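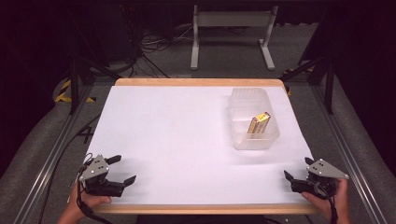 ## Viernes 17 de febrero – visita de Seltus

Vinieron Waltraud Wendt y Benedikt Kohlhase, de 10 a 12. Demostración en la mesa del papel blanco, con las dos pinzas de mano y el recipiente translúcido al fondo a la derecha. Dentro, la cajita amarilla y marrón.

- Hicimos 20 repeticiones: sacar la caja, pasarla de una pinza a la otra, devolverla. Tres fallos, todos en el traspaso.
- Benedikt probó 7 veces. Le cuesta abrir los dedos a tiempo – a mí me pasó igual en enero.
- Waltraud preguntó por recipientes opacos. No los hemos probado. Leonie mira si queda alguno en el almacén.
- Los cables negros de las pinzas tiran un poco al cruzar las manos. Probar a pasarlos por encima del hombro.

La charla se alargó y el segundo ejercicio quedó sin enseñar. Casi 48 minutos solo con las preguntas sobre calibración.

Pendiente: mandar los registros a Benedikt y cambiar el papel antes de que venga la gente de Urnow.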